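Robot open day: how do you teach a robot to fold clothes?

Published 11 Sep 2022

Folding a jumper is easy once somebody has shown you how. You pick up a sleeve, lay it across the front, do the same on the other side and fold the whole thing in half. For a robot it is one of the hardest jobs in the house.

In June our class went to the open day at Prindov, a workshop where people teach robots to do housework. This page explains what we saw and how it works.

Why are clothes so hard for robots?

Robots have been good at picking up hard things for a long time. A metal box is the same shape every time you look at it. If a robot knows where the box is, it can close its fingers in the right place and lift.

Clothes are different. Drop a T-shirt on the floor twice and it will land in two different shapes. A sleeve might be tucked underneath. A collar might be hidden. When you pull one corner, the rest of the shirt moves too, and the robot has to look again and work out where everything has gone.

Thick clothes bring their own problems. Fleece and wool squash when you pinch them, and they spring back when you let go. Buttons can catch. Thin clothes slip.

Learning by copying

One way to teach a robot is to write down every movement as a list of instructions. That works for a box. For a cardigan the list would never end.

The other way is to let the robot learn from people. A person does the job many times, and a computer stores what was seen and how the gripper moved. Later the computer looks for patterns in all those tries. This is called learning from demonstration. A demonstration is when you show somebody how to do something.

Soo-ah Ki, who showed our group round, told us that the project is called Tutis. When we visited, it had 3642 demonstrations stored. Of these, 139 were cardigans. Socks were the biggest group, and she said everybody was tired of socks.

What is a gripper?

A gripper is the part of a robot that does the holding. Yours is your hand. Many robots have a gripper with only two fingers, which open and close like a pair of tongs.

The people at Prindov do their teaching with grippers that they hold themselves. There is no robot arm joined on. You hold the gripper, squeeze to close the fingers, and use it to pinch the cloth. You are not allowed to help with your other hand unless that hand has a gripper as well. This matters a great deal, as a robot with two-fingered grippers can only copy things that two-fingered grippers can do.

Watching a demonstration

The demonstrations take place in ordinary rooms, with ordinary beds and tables. If a robot only ever saw clothes on a plain grey table, it might get muddled by a bedsheet with squares and flowers on it. Practising in lots of different rooms helps it to tell which part is the clothing and which part is the background.

A cardigan starts off lying open with its sleeves spread out. The person points the gripper at the part they want to move first, closes the fingers on the cloth and brings it across. Then they let go and choose the next part. 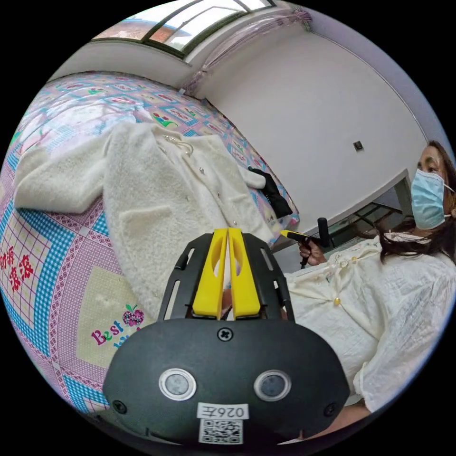 What happens next?

When the day's work is finished, the demonstrations are checked. Some are thrown away. Perhaps the cloth slipped, or the person forgot and used their fingers. The good ones are added to the store, and the computer practises with them overnight.

After that a real robot has a go. Prindov's robot is called Savolus. On the open day it was given 20 tries at folding a tea towel, and we were allowed to cheer. It was slow. It stopped for a long time before each fold, and once it folded the towel and then unfolded it again.

Try it yourself

You will need an old jumper and two pairs of kitchen tongs. Ask a grown-up before you borrow the tongs.

1. Lay the jumper flat on a bed.
2. Hold one pair of tongs in each hand.
3. Fold the jumper without touching it with your fingers.
4. Shake it out, drop it on the bed and fold it again from wherever it lands.

Step 4 is the hard one. Time yourself, then have a go with a pillowcase and see which is quicker.

Words to remember

Gripper: the part of a robot that holds things.
Demonstration: showing how a job is done.
Pattern: something that happens in the same way again and again.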